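Narkwood Open Day: your questions

We get the same emails every April so most of the answers are on this page. Anything missing, ask at the desk.

When and where?
Narkwood site, the Istar building, side entrance on Marchand Road. Doors 10 am. Last people in at 3 pm, no exceptions, we need the room back.

Is it free?
Yes. Booking needed though. 322 places over the whole day, and they do go.

What will I see?
The breakfast demo, mainly. Two arms, one table, bread and egg. Each run is done live, no video. The project is called Lilitance and it's been going 3 years. Kitchen jobs only, nothing industrial.

What's on the table at the start?
Ordinary stuff. Sliced bread on a plate, a tray, a bamboo cutting board, brown paper over the top of the table. Seconds-to-none setup, the bread comes from the corner shop.
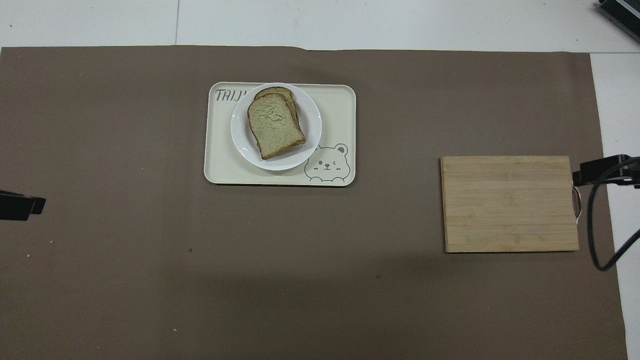 Last year I asked for it to be done with a crusty roll and was told no, sliced loaf only, which was a bit of a let down after the drive. Please say so on the website.

Fair enough. Saying so now: sliced loaf only. Rolls are being worked on, no date.

Does it run by itself?
Partly. Some runs are on their own, some have a person driving the arms from the next desk. The sign by the door tells you which. If the sign is wrong tell us, it gets forgotten.

How long does a run take?
About 7 minutes. Slower than you at home. Then a reset, then questions while teh next one is set up.

What if it drops something?
Then it drops something. We leave it and carry on, unless it's egg.

Can I eat the toast?
No. Sorry. Tea and biscuits in the corridor.

Why bread?
Soft, squashes easily, every slice a bit different. Grip too hard and you've ruined it, too light and it slides off. Good test, cheap to repeat.

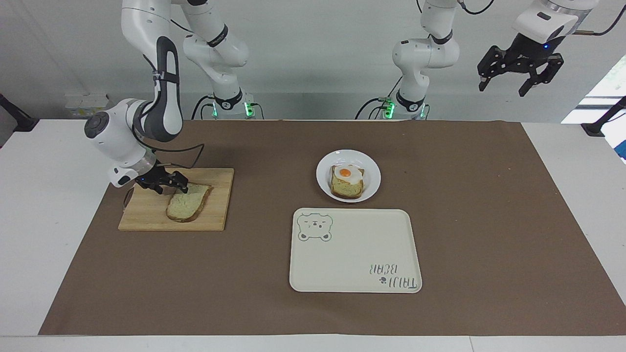

Gripper at the bread, egg on toast in the bowl. Breakfast demo, Narkwood.

Can I touch the arms?
Not while they are powered. There's a line on the floor, stay behind it please. A spare gripper is on the side table and you can handle that one as much as you like.

Are children allowed?
Yes, with an adult. Under fives find it slow. Pushchairs fine, ramp at the side door.

Photos?
Yes, no flash. Ask before you photograph staff.

Parking?
Very little. Use the bus, the stop is oposite the gate. Blue badge spaces at the front, email first and we'll hold one.

Do you come out to schools?
Not with the arms, too heavy to move. Groups can come to us in term time, same booking form, tick "group".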